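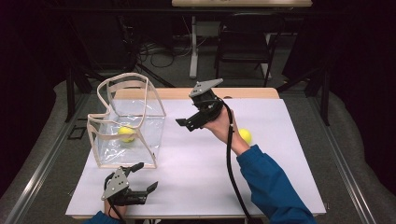
Before the December order goes in I want the gripper line settled, as it is the largest single item on the sheet and the one with the longest lead time. The current request is for one more pair of hand-held units, matched to what we have. A pair means two grippers, two mounting plates and two cables. The cables are the part we keep leaving out of the budget. Both of them hang off the near side of the table and the operator has to work with that, so whatever length we order has to allow for a full reach across to the box without pulling on the connector. The quote from Climeck lists cables separately and does not state a length. I have asked them to confirm it in writing.

Numbers as they stand:

Gripper pair, Climeck: 2,798
Spare cables and finger pads: 300
Shipping: not quoted yet

The Murnard quote came in lower on the grippers but does not include mounting plates, and their hole pattern does not match ours. Someone would have to draw up an adapter and get it cut. I have not put a price on that time, and I would prefer not to.

On Nestor's question about whether the pads should come out of consumables: yes, if they are ordered on their own. If they ship with the grippers they go on the same line as the grippers. Tiongson did it the other way last year and it took three months to get the codes fixed.

King-fai Chung wrote:
> Do we need a matched pair at all? We could buy a single unit
> and hold it as a spare. That would cut the line nearly in half
> and leave money for the second tripod. Also, has anyone
> looked at whether the finger opening on the new model is
> the same as on ours? The data sheet gives stroke but not
> the usable gap with pads fitted.

Taking these in order. A single spare covers a failure in one hand. It does not let us set up a second table, and the second table is what the plan was approved for. If we drop the second table we should say so in the plan and resubmit it.

On the opening, the data sheet is no help, agreed. What we need is a gap that clears a tennis ball with room on both sides while the pads are on. Our present fingers do this easily when fully open. I would make that an acceptance check on delivery: pads fitted, fingers open, ball between them, no contact. If the new model fails it, the unit goes back. I will add the wording to the order so there is no argument later.

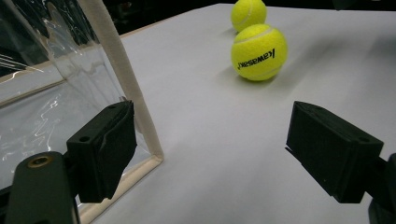
Silvia Bartoš replied that the check is fine but should be run in both directions, open and closed, with the closing force noted at the ball's width. She also wanted to know if Climeck would accept a return once pads had been fitted, given that the adhesive marks the finger face, and suggested asking for one loose finger set in advance.

I have passed the return question to Climeck along with the cable one. A loose finger set is a good idea if they will lend it. If they charge for it, it can come out of the 300.

Still open:

- cable length, in writing
- return terms after pads are fitted
- shipping cost
- whether the tripod moves to the next budget or stays in this one

Analyn Galang has the order form. Please send changes to her directly and copy the list. The form is locked at noon on the closing date, and the Plesent account cannot be used for anything added after that.

Consolacion Lagman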